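4. Fitting and changing the sanding belt

This section applies to the Tinditau bench belt sander, all versions supplied from March onwards. Read section 2 (General safety) before starting. Belts for this machine are sold in packs of 5 under part number 2235.

CAUTION: Switch off the machine and pull the plug out of the socket before opening the side cover. The drive roller runs on for several seconds after the switch is released.

4.1 Removing the old belt

1. Undo the two screws on the side cover with the supplied hex key and lift the cover away.
2. Pull the tension lever outwards as far as it will go. The front roller moves back and the belt goes slack.
3. Slide the belt off both rollers towards you.
4. Brush dust from the rollers, the platen and the inside of the cover. Do not use compressed air.
5. Check the graphite pad on the platen. If metal shows through at any point, replace the pad before fitting a new belt (see section 7.3).

Note: The front roller is sprung. Keep fingers clear of the gap between roller and platen while the lever is out.

4.2 Fitting the new belt

1. Find the arrow printed on the inside of the belt. It must point the same way as the arrow on the machine housing.
2. Place the belt over the drive roller first, then over the front roller.
3. Line up the edge of the belt with the edge of the platen.
4. Push the tension lever back until it clicks.
5. Turn the belt by hand through one full turn. It must not rub against the housing.
6. Refit the side cover and tighten both screws.

Belts without an arrow may be fitted either way round. Do not fit a belt with a damaged joint, or one that has been folded flat in storage.

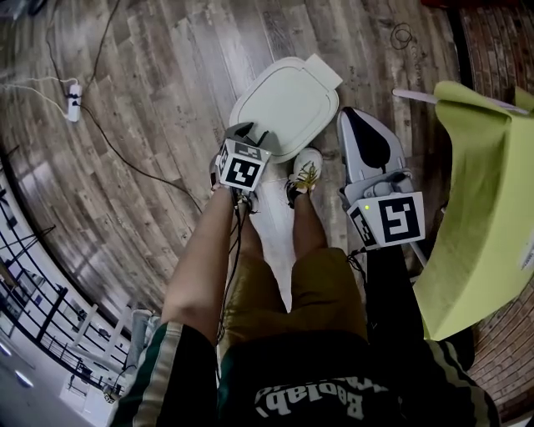
4.3 Setting the tracking

A new belt nearly always needs a small adjustment. The tracking knob is at the front of the machine, below the roller.

1. Plug in the machine. Switch on for one second, then off again, and watch which way the belt moves.
2. If the belt moves towards the motor, turn the knob a quarter turn clockwise. If it moves away from the motor, turn the knob a quarter turn anticlockwise.
3. Repeat until the belt stays in line with the platen.
4. Let the machine run without load for one minute and check again.

CAUTION: Never adjust the tracking by more than a quarter turn at a time. The belt may run off the roller or cut into the housing.

If the belt cannot be centred, switch off, unplug and check that the front roller turns freely. A worn roller bearing must be replaced by a service workshop.

4.4 Work rest

Set the gap between work rest and belt to 2 mm or less. Tighten the clamp bolt with the 13 mm spanner. Check the gap after every belt change, and again after sanding at an angle.

4.5 Spare parts

Quote the serial number when ordering. It is on the plate under the base, after the letters TD. Orders go to the Brosow parts counter, Clundbridge, extension 254.

Section revised May 24, 2024. Checked by: Remedios Miranda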